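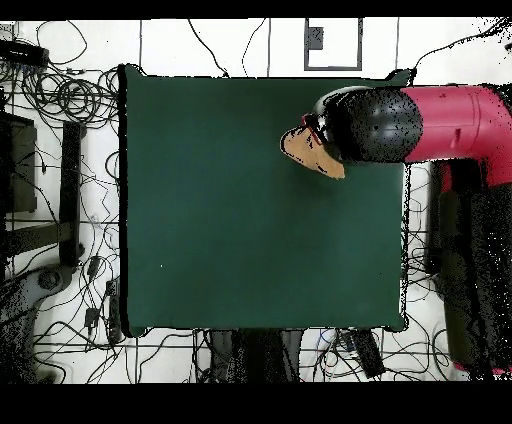

Babar Sandhu told me over on the Verside thread that more demos won't fix a dataset where every demo starts the same way, and that I should quit recording for a while and look at what I've got. Fair enough! So I looked, and now I have more doubts than I started with, which is why I'm posting a proper topic.

How much variety should go into towel demos, and do I keep the messy ones?

Natalia Alvarado

Setup first. I've got two arms and a green square to work on, and the task is about as dull as they come: take a towel lying flat, pick up the near corners, bring them to the far edge, let go, smooth it down. I drive the arms by hand and record everything with a little program I named Vevetti (don't look for it, it lives on my computer and it's ugly). Then the recordings go into training, and the policy comes out the other end and does something that looks almost like folding.

Almost is the problem. When I lay the towel down dead square in the middle, it does pretty well. When I turn the towel a little, it goes for the place where the corner would have been, closes on nothing, and then very proudly lifts nothing to the far edge. I know what that means, I trained it on square towels because I'm a tidy person and I kept straightening the thing between takes without thinking. So since November I've been making myself put it down crooked. Turned a bit, shoved toward one side, sometimes a bit of it hanging past the green.

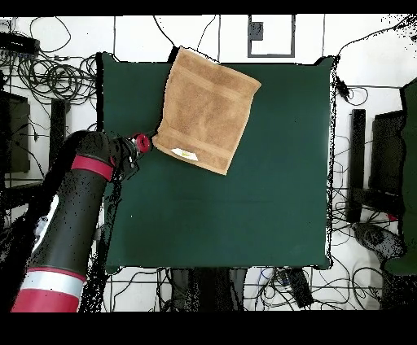
And this is where I get stuck, because the crooked ones are so much harder to drive! Terry cloth is thick and it bunches up under the fingers, and if I come in too low I push the hem along and the whole corner shifts. Then I back off, come in again, and get it. The fold ends up fine but there's a clumsy bit in the middle of the recording. My square demos hardly ever have that.

So, a few things I can't settle on my own.

Do I throw out a demo where I missed the corner the first time and then got it? My gut says it teaches the arm to miss. But then if I only keep the clean ones, how does it ever learn to try again?

Do I need to care about the care label? There's a small white one sewn in by one corner, and I have a nasty feeling the policy has been using it as a target. It's the one thing on a plain brown towel that stands out. If I flip or spin the towel so the label's somewhere else, am I helping or just confusing it?

And last, does the junk on the floor matter? I've got cables everywhere, big tangles of them, and they're in view the whole time. They get kicked around between sessions. I could tidy up but then all my old recordings have the mess and the new ones won't.

I can rerecord a lot of this if I have to. I'd rather not, my shoulders are killing me.

Babar Sandhu

Glad you looked before recording more. I'll take these out of order.

The label thing is real, and you can test it tonight without training anything. Put the towel down with the label at a different corner, run the policy you already have, and watch where it heads first. If it chases the label around, you know. Then do it again with the towel flipped over. I had the same trouble with a set of dishcloths that had a stripe down one side, and the arm would happily ignore the corner and go for the stripe. What fixed it for me was spinning the cloth to a random corner before every take. I used a coin, two flips, which gives you one of the corners without you getting to choose. You'll think you can do random in your head. You can't, I sure couldn't, I had a favorite corner and didn't know it until I went back through the recordings.

Missed grabs: keep them if you recovered and the fold came out okay, but trim any part where you're sitting there thinking. Long pauses are worse than misses in my experience. The arm learns to hover, and once it's hovering it sees a picture that looks like every other hovering picture and it just stays there forever. If you want more retries, record some on purpose: start with the gripper already in a slightly wrong spot next to the corner and drive it from there to a good grab. You get the useful part without recording yourself making the mistake.

The one kind I'd toss is where you dragged the whole towel across the mat and folded it wherever it landed. That's a different task.

On cables, leave them alone, or kick them around some more. What would worry me is if all the square demos have one mess and all the crooked ones have another.

pinchpoint

just clean your floor lol. also get a second towel

hemline_k

I disagree with the post right above, at least the floor half. If you tidy up now, do some square demos after as well as crooked ones, or you've tied a clean floor to a crooked towel and that's the exact thing Babar is warning about. The second towel is good advice though. Mine was trained on one towel only and it fell apart completely on a thinner one, because the thin one lifts early and the gripper is already closing too high.

For the bunching, try coming in flatter, along the hem from outside the towel, and slow down right before you touch. Straight down on thick terry never worked for me either. I also lowered the grip force a bit in Drelumix (that's what I drive with, yours will have its own setting) and the corners stopped scooting away.

Also take breaks! The takes I recorded tired were the ones with all the weird little jerks in them. I ended up writing the hour in the notes for each session, and the ones from late in the evening were bad enough that I pulled most of them.

Natalia Alvarado

Okay, so I did the label test. It chases the label. Not every time, but enough that I yelled at it. Coin is now taped to the keyboard, and I'm going to record the crooked ones over again with the spins, plus a batch of those start-in-the-wrong-spot ones. I'm keeping the recovered misses and trimming the dithering. Floor stays as it is for now.

Babar, when you recorded the retries, did you mix them into the main set or train on them separately afterward?

Babar Sandhu

Mixed in from the start. I tried them separately once and it got great at retrying and forgot how to fold.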